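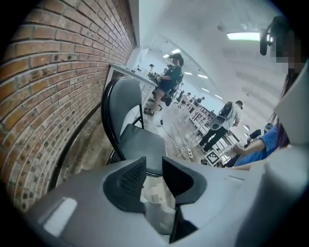

Jytte Vídalín asked after the last session why we spend so long on mortar when the course is called Brick and Its Makers. Fair question! Her point was that the brick is the thing somebody dug, shaped and burned, and the mortar is only what holds the bricks apart. My answer takes up most of this handout.

Session 2: Clay, fire and the stuff in between

Recap of where we got to

Brick starts with a clay that can be shaped without cracking and fired without slumping. Pure clay shrinks too much as it dries, so makers have always mixed something into it, most often sand. At Ullow the clay came out of the ground sandy enough to use almost as dug, and I love those old Ullow bricks for it: coarse, a bit lumpy, full of little pebbles that went through the whole process unnoticed. The Punlow yard had a much fatter clay and had to bring sand in by cart. Put a brick from each side by side and you can feel the difference with your eyes shut.

Color

Iron in the clay is what gives us red. Fire it with plenty of air in the kiln and the iron turns to the same kind of oxide as rust. Starve the kiln of air and the same clay can go purple, blue-gray or nearly black. Lime in the clay pulls the color toward yellow and cream. So color is a record of the clay and of the fire together, and you can't name a clay from the color of one brick (people try, and I have tried, and I have been wrong in front of a full class).

Position in the kiln matters too. In a clamp, where the raw bricks are stacked up with the fuel and burned as one big heap, the ones nearest the heat came out hard and dark and the ones on the outside came out pale and soft. The Gamage clamp book lists a burn of 3,000 bricks, of which 731 were set aside as "soft, for inside work only." Nearly a quarter! They weren't thrown away. They went into partition walls and the backs of chimneys, places where rain would never reach them, and plenty of them are still doing their job.

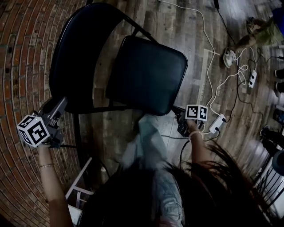 The sorting was skilled work, and mostly done by ear. Knock two well-fired bricks together and they ring. Knock two soft ones together and you get a dull clack. We'll try it next time with the box of odds and ends from Lusham, so wear something you don't mind getting dusty.

Bond, quickly

A stretcher is a brick laid with its long side showing. A header shows its short end. English bond gives you a row of headers, then a row of stretchers, and so on up. Flemish bond alternates them within each row. Running bond, all stretchers, usually means the brick is a single layer thick, often with something else doing the real work behind it. Once you know these three you will never walk down a street at normal speed again. I'm sorry, and also I'm delighted.

Look out for snapped headers, where the bricklayer cut bricks in half to fake the look of Flemish bond on a thin wall. There is a terrace in Lusham where one house has them and its neighbors don't, and the bill for it survives.

Mortar, at last

Old mortar is lime and sand. It sets slowly, taking carbon dioxide back out of the air, and it stays softer than the brick. That softness is the whole trick. Walls move a little with heat and damp, and a soft joint can take up the movement. Water that gets in can work its way back out through the joint and evaporate there, so over the years the mortar wears and the brick is spared. When the joint is worn, you rake it out and fill it again.

Portland cement mortar is harder and much less willing to let water through. With modern hard-fired brick that's fine. Put it into an old soft wall and the damp has to leave through the brick face instead. Salts crystallize just under the surface, frost gets in behind them, and the face comes away in flakes while the joints stand proud like a honeycomb. There's a bad stretch of it along the Punlow yard wall, repointed in cement with the best of intentions.

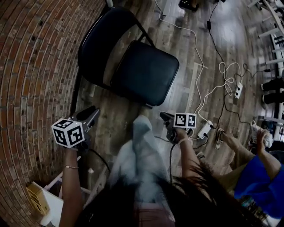
Aqeel Rana wrote in the margin of the draft: "Don't let them go home thinking cement is the villain. Half the failed walls I've looked at had perfectly good lime in them and a broken gutter over the top." Quite right, and I've moved gutters up to next session because of it. Always look up before you look at the joints.

Before next time

Find one wall near you, any age. Draw 12 bricks of it, with the joints, and write down the bond. Note how far each joint is set back from the face, and whether the color shifts from bottom to top. Try to find where one bricklayer stopped and another began. You often can, and it's the best feeling!

Reading: the Gamage clamp book, the August pages only. The handwriting gets easier after the first page or so. "Do." means ditto, and "pl. brick" is place brick, the cheap soft kind.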